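How to Get Your Band's Gear Ready for a Club Show

Most problems at a small rock show start before anyone plugs in. A dead cable or a missing fuse can eat half of a short soundcheck. The routine below is the one we settled on in Zumach after playing clubs for a few years with two guitars, bass, drums and one lead vocal.

Step 1: Write the input list

Put every mic and line on one page, in the order you want them at the desk. Start with the kick drum and finish with the vocals. Send it to the venue with a simple stage plot, and bring two printed copies. Lorenz Kofler, our drummer, tapes one inside his stool bag.

Step 2: Test every cable

Plug each cable into a quiet amp and wiggle both ends. If it crackles, mark it with red tape and leave it at home. Do the same with patch cables, one at a time. We own 24 cables between us and the whole job fits into one evening.

Step 3: Pack the spares case

Use a hard case with foam in the lid and keep it for small things only: strings, picks, fuses, batteries, drum key, tuner, earplugs, tape. Big items go somewhere else.
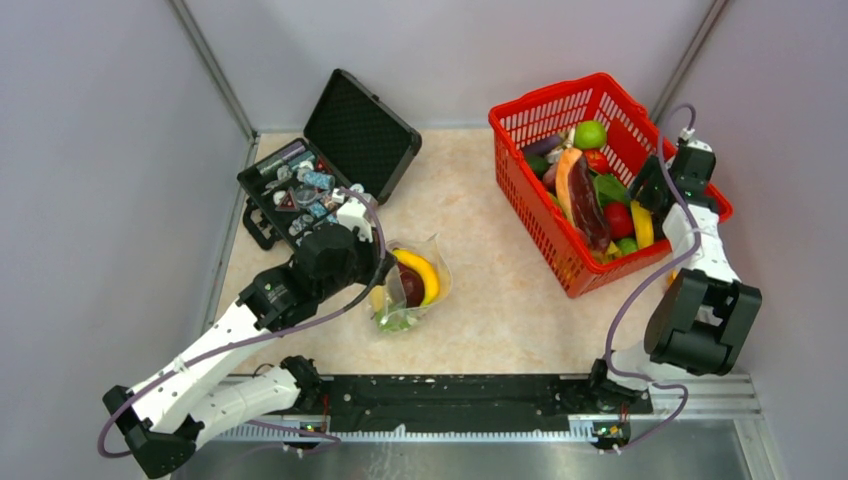

An open hard case with a foam-lined lid, packed with small items.

Close the lid before you carry it anywhere. Check the latch too - a case that opens on the stairs will cost you more than the strings in it.

Step 4: Set levels at home

Set your clean and dirty sounds at rehearsal volume, then turn the gain down a little. Distortion that sounds huge in a small room often turns to mush in a club. Take a phone photo of the knobs.

Step 5: Plan food and water

Eat a proper meal a couple of hours before the set, and keep something light for after load-in. Singers should start on water in the afternoon.

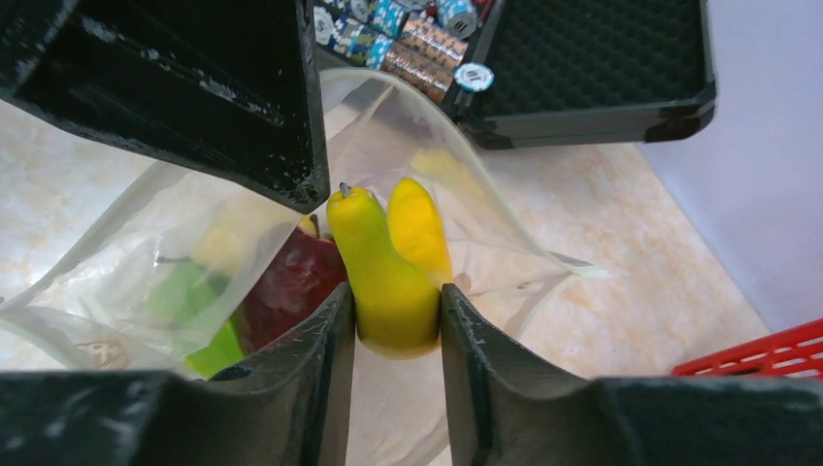 Leonie Aebischer sings for us and skips dairy on show days. Try it both ways and see what suits your voice.

Step 6: Load in reverse

Drums come out first at most venues, so they go into the van last. Amps ride upright against the bulkhead, strapped. Guitars go on top of nothing and under nothing. Keep the spares case by the side door.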